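Tuning the wrist camera pipeline for belt and loop work

This page covers setting up exposure, segmentation and grasp scoring for the garment station, using the wrist camera only. It assumes the Thevar controller is running, the hand-eye calibration has been done, and you have a copy of the Lustetti perception package built from the Buston branch. The overhead camera is not used in any step.

1. Lock the exposure

Auto exposure gives poor results near the edge of a garment. A white table behind dark denim pulls the average up, the denim goes dark, and the weave of the belt loses contrast. Move the arm to the close view pose, set exposure to manual and meter on the fabric alone. Let the table clip. The segmenter treats clipped pixels as background and needs no detail there.

Set the metering window in wrist_cam.conf:

meter_mode = window
meter_source = fabric_mask
clip_is_background = true

Restart the camera node after saving. The values are read once at start-up.
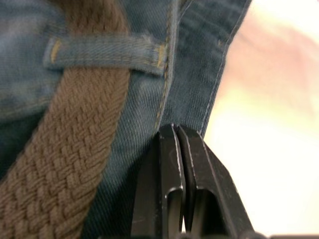
The focus on the wrist unit is fixed, so anything well in front of or behind the focal plane will be soft. The texture classifier works on 216-pixel tiles and drops any tile whose sharpness falls under the threshold. Leave the threshold at its default until you have looked at the tile overlay. If most of the belt is being dropped, change the standoff in the pose file first and the threshold second.

2. Separate belt from denim

Colour alone will split a brown belt from blue cloth, but it fails on stitching. Gold thread and tan highlights in a braid fall in the same part of the colour space, and early builds labelled bar tacks as small pieces of belt. The current build runs two passes. The first is by colour. The second compares the direction of the texture: twill gives one dominant angle per tile, while a braid gives two that cross.

Run the labeller on a saved log before trying it live:

lustetti label --log 3512 --passes 2 --show-tiles

Check that the belt comes out as one region on each side of a loop. The loop itself should be labelled as denim. The tracker joins the two belt regions by fitting a curve through the gap, and if the loop has been labelled as belt it will plan a grasp on top of it.

3. Mask the fingers

The fingers are always in view and their worn edges are bright enough to be picked up as seams. Load the finger mask for the current opening width. There are 14 masks in the folder, one per step from closed to fully open, and the node interpolates between them. Masks made on the Verkcombe cell will not fit another gripper. Make your own with the arm parked over a plain sheet.

4. Score and send the grasp

With labels and masks in place, the planner proposes grasps along the belt curve. Each one is scored on three terms: angle between the fingers and the belt, clearance from loops and patches, and distance to hard parts such as a buckle.

w_angle = 0.5
w_clear = 0.3
w_hard = 0.2

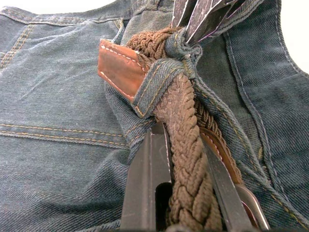

Raise w_hard if candidates gather near metal. Reflections move as the wrist turns, so the hard-part estimate is averaged over 3 views before it is used. Swing tags are labelled as "other" and count towards clearance only.

Send the chosen grasp with the force limit on:

thevar send --grasp best --force-limit low

If the controller replies STALE_POSE, the cloth has moved by more than the allowed distance between labelling and sending. Go back to step 2 and label again. Do not raise the age limit to get past it.

Known faults

Black belts on black denim are not supported. The colour pass returns nothing and the texture pass is never called.

The tile overlay stops updating if the log viewer is left open over a controller restart. Close the viewer and open it again.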